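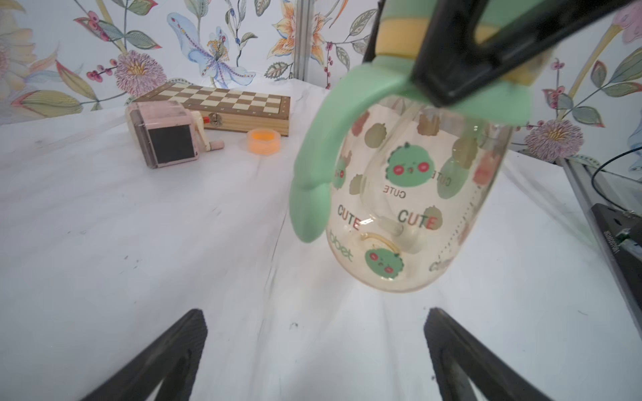

Draltuvdale Baby Swap: FAQ

Are "anti-colic" cups worth paying extra for?
We doubt it. Somo and Justitz both use the phrase on their boxes, and we wrote to both asking for the tests behind it. So far we have 2 polite replies and no tests.

Does "spill-proof" mean anything?
Not much. Sellers seem free to define it as they like.

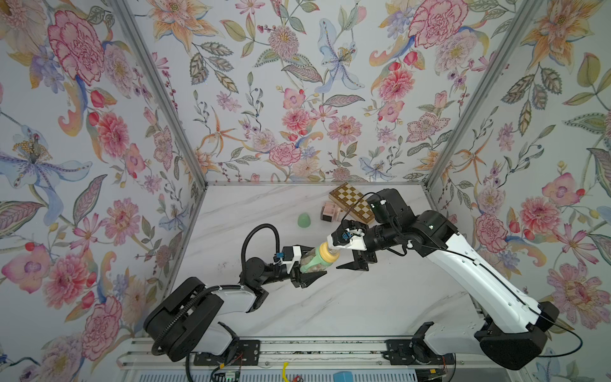 One reader wrote in to say we are too hard on the makers, and that her cup from Fernandes has never leaked in a diaper bag. Fine. One cup in one bag still doesn't tell us much about the rest.

Can I swap a used straw cup?
Yes, if you bring it clean and in one piece. We turn down worn straws, whatever the label says about lasting 100 washes.
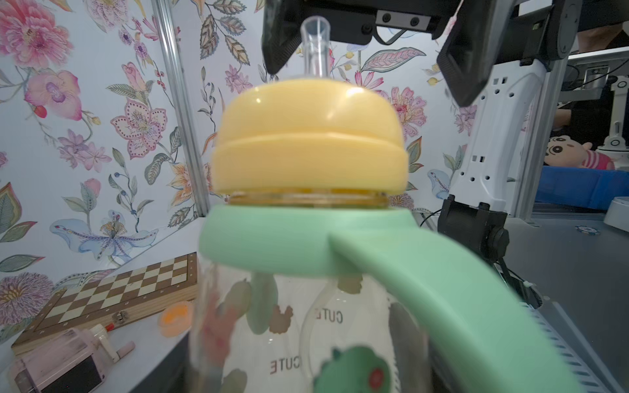
Straw bottle with a green handle

Do you trust age labels?
Only as a rough guide. "6 months+" often looks like a sales choice to us.

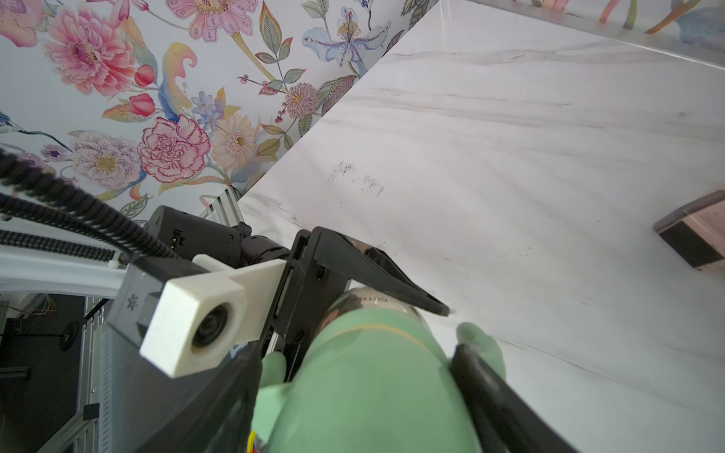

The same goes for "pediatrician approved." Ask which one, and approved for what.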